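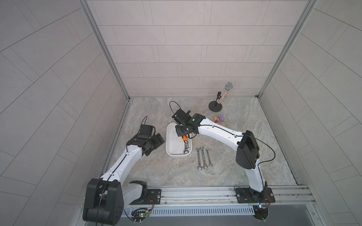
附件1:双臂工作单元固定机位截图,右臂夹爪位于白色托盘内,夹持橙色手柄。

工单编号:1063
所属项目:Tamihana 双臂整理任务
部署地点:Tuddale 实验室二号单元
受影响组件:Trenel 运动规划服务、抓取状态估计节点
提交人:Honeylyn Ambrosio
处理人:Fermín Domínguez
优先级:中
当前状态:已修复,待现场复核

一、问题描述
右臂在托盘内完成夹爪闭合后,任务状态机停留在“抓取确认”阶段,未进入“抬升”阶段。规划服务持续返回“起始状态处于碰撞中”,重试4次后任务中止。左臂在此期间保持待命,未收到任何运动指令。故障出现时两臂控制器均无报警,急停回路正常。
同一任务配置在橙色手柄位于托盘以外时可正常执行。托盘右侧地面上的三把开口扳手为后续抓取目标,因任务中止均未进入队列。

二、复现步骤
1. 启动规划服务及两台腕部相机的驱动节点,等待场景模型首次更新。
2. 将橙色手柄与一把梅开两用扳手置于托盘内,下发右臂抓取手柄的指令。
3. 夹爪闭合后观察状态机日志。
按上述步骤操作,故障可稳定复现。

三、日志摘录
[planner] start state in collision: right_gripper / tray_mesh
[planner] replan attempt 4 of 4 failed
[task_fsm] GRASP_CONFIRM timeout, abort
[scene] attached_object: none

四、排查记录
Domínguez:首先核对右腕相机的手眼标定。使用标定板复测,残差在允许范围以内,排除标定漂移。
Domínguez:检查时间同步。腕部相机图像与关节状态的时间戳一致,未见丢帧。
Domínguez:在可视化工具中回放场景模型。托盘的碰撞网格由凸包生成,凹陷部分被填实,夹爪进入托盘后即被判定为与网格相交。抓取阶段该项碰撞被临时豁免,夹爪闭合后豁免随即撤销,故仅在抬升规划时报错。
Ambrosio:请确认日志中 attached_object 为空是否属于同一原因。现场观察夹爪已合拢于手柄上。
Domínguez:属于另一缺陷。抓取状态估计节点的等待时限为500毫秒,场景更新期间该节点被阻塞,超时后按“未抓取”处理,手柄因此未被附加至右臂末端。两项缺陷叠加,导致状态机无法继续。
Ambrosio:已知悉。单元后部的麦克风支架及玩具是否需要一并纳入场景模型,请给出意见。
Domínguez:需要。两者与右臂前臂的活动范围相近,建议以包围盒形式登记为静态障碍物,并关闭其抓取属性。

五、处理措施
1. 托盘碰撞模型改用凸分解方式重新生成,保留底面与边沿,内部空间不再填充。
2. 碰撞豁免的撤销时机调整至抬升动作完成之后,豁免范围仅限右夹爪与托盘。
3. 抓取状态估计节点移至独立线程,不再与场景更新共用回调队列。
4. 超时后的返回值由“未抓取”改为“状态未知”,由状态机发起一次复查。
5. 麦克风支架与玩具登记为静态障碍物。

六、验证结果
修复版本已在 Grarncombe 仿真环境中连续执行90次托盘内抓取,均正常进入抬升阶段,未再出现起始状态碰撞。左臂协同动作的回归测试通过。实机验证尚未完成。

七、遗留事项
扳手表面反光对深度估计的影响不在本工单范围内,另行立项跟踪。请 Ambrosio 在12月部署窗口内完成实机复核,并将规划日志及场景模型快照上传至本工单。复核通过之前,二号单元的托盘任务维持限速运行,不得擅自恢复默认速度参数。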